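2022-06-07

Okay, the coffee rig finally has a fault I can reproduce on demand, and I am far too happy about it!

Quick catch-up if you missed the May posts. I'm teaching two arms to set up a pour-over on the marble-print table (yes, the flowery blue walls are staying), and every so often the right arm would let go of whatever it had. No error, no warning. Fine with a stack of paper filters, less fine with glass.

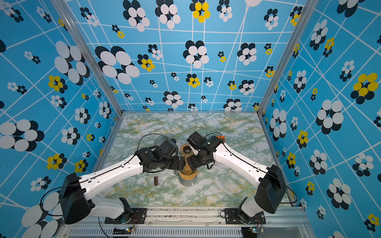
I'd been blaming the gripper fingers for weeks. I reprinted them, I fiddled with the closing force, I even swapped the two grippers over, and the fault stayed on the right-hand side. That should have been my clue. Nandini Lobo read through my logs and asked why the right gripper kept dropping off the bus for a moment before each release. I hadn't even been plotting that.

So I wrote a dull little script that moves the arm between the same poses all night, gripper shut, and logs every missed reply. Out of 322 cycles I got 23 dropouts, and 16 of those came with the elbow folded and the wrist turned back on itself.
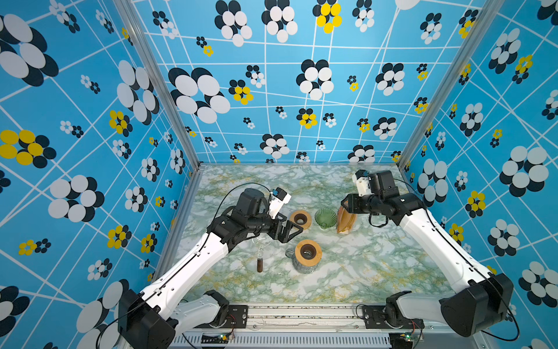
It's the cable! Something inside it opens up when it bends tightly enough, the gripper motor loses contact, and when it comes back my start-up code kindly sends it to "open". The cable is worn out, sure, but the second half is my own doing and it's the part that bothers me most. A motor that has just reconnected has no business moving until I tell it to.

What I've changed so far:

- The gripper now holds its last position after a reconnect and waits for me.
- Any missed reply stops both arms, because one arm carrying on alone next to a glass pitcher is a bad idea.
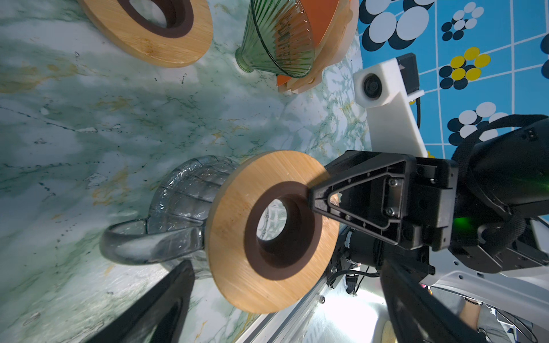 - New cable ordered, with a longer loop at the wrist. Mutua Muli suggested a strain relief clip as well, so I'm drawing one up tonight.

I've had 108 cycles on the new code with the old cable still in. It still drops out, and now everything just stops, which I could watch all day.
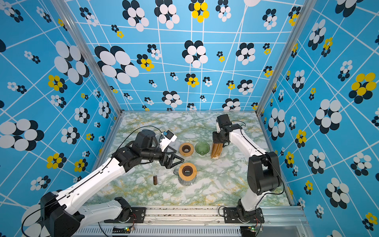

*Both arms over the coffee gear.*

If you've got a clip design that survives a wrist joint, please send it my way. I'll post the file for mine once it's had a proper week on the arm.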